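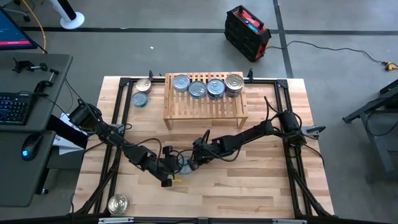 How many canned foods should a small household keep?
Enough for one week of simple meals, and only the kinds you already like to eat.

This was the first thing I asked Ohemaa Agbeko, and she answered before I had opened my notebook. She has helped people to arrange their kitchens since 2000, first for her relatives and later as paid work under the name Aryee. We spoke in October, in the afternoon, and she made tea two times.

The largest pantry she ever sorted had 586 cans. "The owner was sure there was no tomato in the house," she said. "We found tomato in every corner. He had bought it again and again, the poor man."

Her method begins on a table. All the cans come out of the cupboard, and a part of them goes up on a low slatted rack, in one row. The others stay down on the wood until she has decided about them. "When everything is at the same height, your eye becomes tired," she told me. "With a rack you have two levels, and you can think." She likes slats because crumbs fall through and the rack is easy to wipe.

I asked if the labels should face forward. She shook her head.

"On a shelf, yes. On the table I look from above, so I see only lids. A silver lid, a gold one, one with a bluish color. After some time you know your own cans by the lid, but I still write the month on top with a marker." She avoids writing over the pull ring – the ink comes off on the finger.

Cans with ring pulls are her preference for older clients, but not for all of them. Amanuel Wubshet, whose kitchen she arranged last year, joined us for the second tea. His hands are stiff in the morning and he finds the rings difficult.

"I put a spoon under the ring and I lift slowly," he said. "Ohemaa showed me. Before this I asked my neighbor." He now keeps 45 cans in a narrow cupboard from Holta, the tall ones behind and the short ones in front, and he has used the same order for 7 months.

They did not agree about stacking. Mr. Wubshet puts one can on another whenever the rims fit. Mrs. Agbeko permits two, never three, and only if both have the same food inside. "Otherwise the lower one is forgotten," she said. He answered that he forgets nothing – then he could not say where his peas were.

I wanted to know what she does with dented cans. A small dent in the side does not worry her much. A dent on the seam or a swollen lid goes out the same day, without discussion.

At the end I asked about her own kitchen. She has one rack, one drawer for the markers, and a shelf of sardines that she would prefer not to explain.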